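Stirnow Sneaker Releases: Frequently Asked Questions

Last updated Jun 24, 2019

How do I find out when a shoe is coming out?

Check the release calendar on our home page. Every pair we expect to carry is listed with its date, price and the stores that will have it. Dates come from the brands and they do move. When one changes we update the calendar the same day and put a note next to the shoe.

How do I enter a drawing?

Most limited pairs are sold by drawing. Open the shoe's page, pick your size, choose a store for pickup or enter a shipping address, and submit. You need a Stirnow account with a confirmed email address. Entries open at 9 a.m. the day before release and close at 8 p.m.

Can I enter more than once?

No. One entry per person and one per household address. If we find two entries from the same address, both are removed. Roommates and brothers write to us about this every month and the answer is the same.

Does it matter how early I enter?

No. An entry at 7:55 p.m. has the same chance as one at 9 a.m.

How many pairs do you get?

It depends on the shoe. For the Suvley Low in June we had 568 pairs across all stores and more than 3,000 entries. General releases are much larger and usually sit on the shelf for a week or more. We don't give out size breakdowns before a release.

When will I know if I won?

Emails go out by 10 p.m. on the day entries close. Look in your spam folder before contacting us. If you didn't win you will get an email too, so if nothing has arrived by morning, something is wrong with the address on your account.

When is my card charged?

Only if you win. A hold may show when you enter. It drops off in three to five business days, depending on your bank.

How long do I have to pick up my pair?

Until closing time on the second day after the release. Bring a photo ID that matches the name on the entry. We can't hand the shoes to a friend or a parent with a screenshot, except for winners under 16, who need to come in with an adult anyway. Pairs left behind go to the next person on the list.

Do you still do in-store lines?

At the Negash Street store, yes, for some releases. Wristbands are given out at 7 a.m. to the first 30 people. Please don't camp overnight. The sidewalk belongs to the building and they have asked us to keep it clear.

What if my size is wrong?

You can exchange a drawing pair only if we have the other size left, and usually we don't. The Suvley runs half a size small for most people. The Fludurell fits true to size but is narrow through the midfoot, so go up a half if you normally wear a wide. Come in and try on a general release in the same model if you're not sure.

Can I return shoes from a limited release?

Yes, unworn, in the original box, within 14 days. You get your money back to the card you used. Shoes with creased toes or dirt on the outsole will be sent back to you.
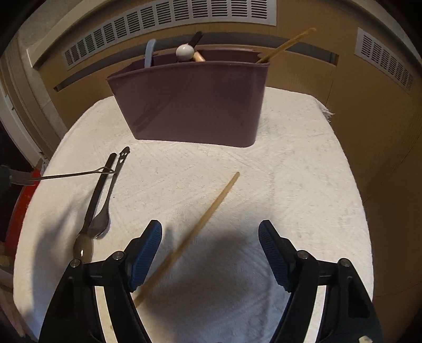 Do you buy or trade used pairs?

Only at Negash Street, and only basketball and running models. Berenice Ibarra runs the trade counter and looks at every pair herself. Call ahead if you have more than five. We pay in store credit.

How do you check that a pair is real?

Everything on our shelves comes straight from the brands. For trades, we compare stitching, labels and box codes with pairs we have sold. If Berenice has doubts, we turn the pair down. We don't give written opinions on shoes you bought somewhere else.

Do you earn points on release pairs?

Yes, one point per dollar, the same as anything else. At 2,000 points you get a $20 credit. Points do not improve your odds in a drawing.

Do you ship outside the United States?

Not for limited releases. General releases ship to Canada.

Who do I contact about a problem with my order?

Use the contact form and include your order number. Chidubem Etim handles release orders and answers most messages within one business day, a little longer in a week with two drawings. The stores can't look up online entries, so please don't call them about it.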